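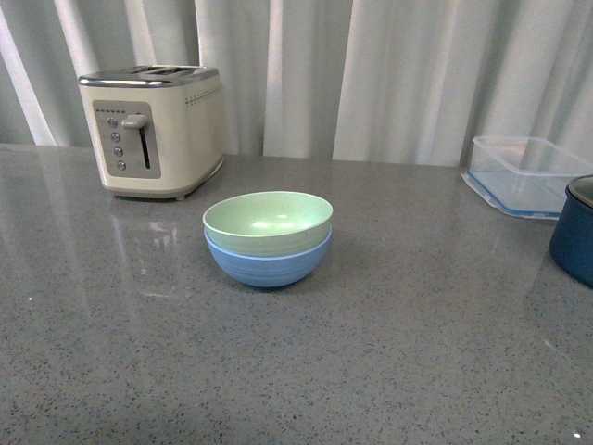
Bondau 2-slice toaster, cream
Item 309

Cream body, brushed steel top, two long slots. Four round buttons down the front, lever next to them. Rounded corners so it doesnt look too boxy on the counter.

Crumb tray slides out – empty it weekly. Cord is short, measure first.

Ships in 2 days, returns within 10 if unused and in the orignal box. Cream only for now, more colors in December.

Bowls, storage container and pot sold seperately. Questions – ask Nafula Waweru at the Jundodis desk.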